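Against the clear worktop

Kitchen advice has settled on one idea, that a worktop should be bare. Photographs in showroom brochures have a kettle on them and sometimes a plant. I think the idea is wrong for anyone who cooks daily, and that the usual case for it confuses storage with work.

A worktop has two jobs. It holds things that are waiting, and it gives room for things being done. The second needs less area than people assume. A chopping board, a bowl and a dish to tip it into will fit in a strip 675 mm wide. Everything outside that strip is free to hold what the next 15 minutes will call for: fruit, washed greens, leftovers in a lidded box, drinking water. Putting these away between steps costs a cupboard door each time, usually with wet hands.

Aba Odoi, who fitted my kitchen, argued for a deep unit beside the fridge so that all of it could be hidden. I had one for seven months. Bowls went in and were stacked, and the one I wanted was at the bottom.

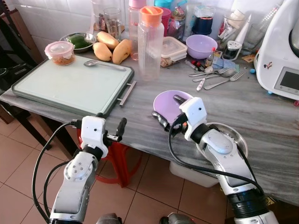 The objection I take seriously is hygiene. A crowded surface is wiped less often, and fruit left next to a board used for raw meat is a risk. The answer is position. Tall items such as bottles and glasses go at the back near the tiles, where they are seldom moved during cooking. Food without a lid stays off the board. The front 300 mm is wiped after each meal, and the back when the bottles are refilled.

Clear containers help more than cupboards do. A box you can see through gets eaten from; an opaque tub at the back of the Hurneck fridge is found in June. Colour does the same work for bowls. A purple one is picked out faster than one of a matching white set, whatever Toivo Juntunen thinks of the look.

There is a limit. Post, keys and chargers have no business on the worktop, and neither has any appliance used once a month – my Pultora slicer now lives in the hall cupboard.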